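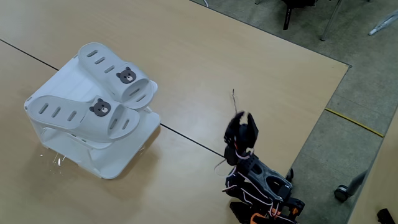
Wohin mit den Badelatschen, wenn der Flur schmal ist? In ein kleines Gestell mit zwei Ebenen, in dem jedes Paar übereinander statt nebeneinander liegt.

Seit dem Umzug nach Holtport wohne ich mit einem Flur, der diesen Namen kaum verdient. Zwischen Wohnungstür und Badezimmertür liegen wenige Schritte, und links davon geht die Heizung von der Wand ab. Ein normales Schuhregal passt dort nicht hin. Ich hatte anfangs eines stehen, ein schmales aus Metall mit 36 cm Tiefe, und bin jeden Morgen mit der Hüfte dagegengelaufen. Im Oktober kam es in den Keller.

Danach standen die Schuhe auf einer Matte. Das ging mit den Straßenschuhen ganz gut, mit den Latschen nicht. Hausschuhe und Badelatschen werden ständig an- und ausgezogen, und irgendwann liegt immer einer quer vor der Tür. Die weißen mit den Bären auf dem Riemen lagen bei uns meistens getrennt, einer vor dem Bad, einer unter dem Garderobenhaken.

Die Lösung sind jetzt kleine Schuhstapler aus weißem Kunststoff. Im Laden heißen sie mal Schuhhalter, mal Schuhstapler, mal Mini-Schuhregal. Gemeint ist immer ungefähr dasselbe: unten eine Ablage, darüber eine flache Platte, an den Seiten offen. Ein Schuh kommt nach unten, der andere nach oben. Ich habe meine bei Fundier gekauft, dem Haushaltswarenladen hinter dem Bahnhof. Online gab es sie auch, aber ich wollte vorher wissen, wie stabil sie sind.

Ein paar Dinge, die mir nach einigen Wochen aufgefallen sind:

Die Sandalen müssen nicht ganz auf die Platte passen. Bei breiten Sohlen steht hinten oder an der Seite etwas über. Das stört nicht, solange der Halter nicht direkt neben der Tür steht. Bei uns hat er am Anfang genau dort gestanden, und die Tür hat den oberen Schuh regelmäßig heruntergeschoben. Jetzt steht er auf der anderen Seite.

Für hohe Schuhe taugt das Ganze nicht. Stiefeletten habe ich probiert, sie stoßen oben an. Turnschuhe gehen, wenn man die Zunge etwas flach drückt. Am besten funktionieren flache Sachen, also Sandalen, Slipper und eben Latschen.

Nasse Badelatschen lasse ich vorher abtropfen. Auf der glatten Platte bleibt das Wasser sonst stehen, und der Schuh rutscht. Ich stelle sie nach dem Duschen kurz auf den Wannenrand und räume sie weg, wenn ich ohnehin wieder vorbeikomme. Latschen mit Schlitzen in der Sohle haben den Vorteil, dass das Wasser schneller durchläuft. Sie haben den Nachteil, dass sich in den Schlitzen Flusen sammeln. Eine alte Zahnbürste und etwas Spülmittel reichen dafür. Den Halter selbst wische ich beim Putzen mit ab. Auf Weiß sieht man jeden Fußabdruck, das hätte ich mir vorher denken können - Grau wäre praktischer gewesen.

Zum Platz: Ein Paar braucht so etwa die Fläche eines einzelnen Schuhs. Wirklich viel gewinnt man erst, wenn mehrere Halter nebeneinander stehen. Für ein einziges Paar ist es eher eine Frage der Ordnung. Die Latschen haben jetzt einen festen Ort, und das genügt mir schon. Vorher habe ich morgens im Halbdunkel mit dem Fuß nach dem zweiten gesucht.

Die Straßenschuhe stehen weiterhin auf der Matte. Für die Winterschuhe überlege ich noch. In der Serie Rivas gibt es eine schmale Klappkommode, die mit der Heizung gerade so passen könnte, aber dafür müsste der Garderobenhaken ein Stück nach rechts. Der Dübel sitzt fest in der Wand, und ich habe wenig Lust, ihn herauszuholen. Wer so eine Klappkommode über einem Heizungsrohr montiert hat, kann gern in die Kommentare schreiben, wie viel Abstand nötig ist.

Ein Nachtrag noch zur Standfestigkeit, weil beim letzten Beitrag danach gefragt wurde: Auf Fliesen rutscht der Halter ein wenig, wenn man den Schuh mit dem Fuß hineinschiebt. Ich habe kleine Filzpunkte probiert, damit rutscht er eher noch mehr. Mit Gummipunkten, wie man sie unter Schneidebretter klebt, bleibt er stehen.

Beitrag drucken | Per E-Mail versenden

Zuletzt auf Lastness
- Garderobe auf wenig Wand: Haken oder Leiste?
- Was in Holtport in den Keller musste
- Fußmatten waschen, zweiter Versuch
- Der Putzschrank, neu eingeräumt

Newsletter: Neue Beiträge von Lastness per E-Mail erhalten. Die Abmeldung ist jederzeit möglich.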